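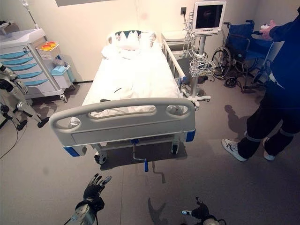 The practice ward: bed with the crank at the foot, monitor to the right, drawers to the left.

How many times do I have to show a robot the same job before it's enough?

Posted by Wurik, Aug 15, 2018

We're gathering examples for a learning system in a small mock hospital room. The job I'm stuck on is tidying the blanket — one person drives the robot through it, start to finish, and we save the lot. I've got 153 good runs so far and the blanket still ends up in a heap when the robot tries it alone. My supervisor read somewhere that you need 2000. Is that a real number or a guess? Also, should I be putting the bed and the monitor back on exactly the same spot every time? I've been using tape on the floor and it's driving me mad!

Ellano

It's a guess. I've had a drawer-opening job come good on fewer than you've got, and a folding job that was still rubbish at 2567 (I was not popular that month). Cloth is hard because it never lands the same way twice, so you need to see lots of different heaps. Before you record hundreds more, watch your 153 back. If your drivers grab the blanket by a different corner each time, the robot is getting mixed messages. Pick one way of doing it, write it on the wall, and make everyone stick to it.

And peel up the tape. Shift the bed a hand's width between runs, swap the wheelchair to the other side, move the monitor stand a bit. If everything is always in one place, the robot learns the place. I'd keep any loose cables off the blanket for the first batch, then let them back in later on.

Brallau

just get more data, always works for me

Kaplan

Mostly agree with Ellano, but don't change everything at once or you won't know what broke it. We did batches of 9 runs per layout, then moved one thing. Keep the failed runs too, in their own folder — we binned ours in January and I still regret it. Are you resetting the blanket by hand, or just carrying on from wherever the last run left it?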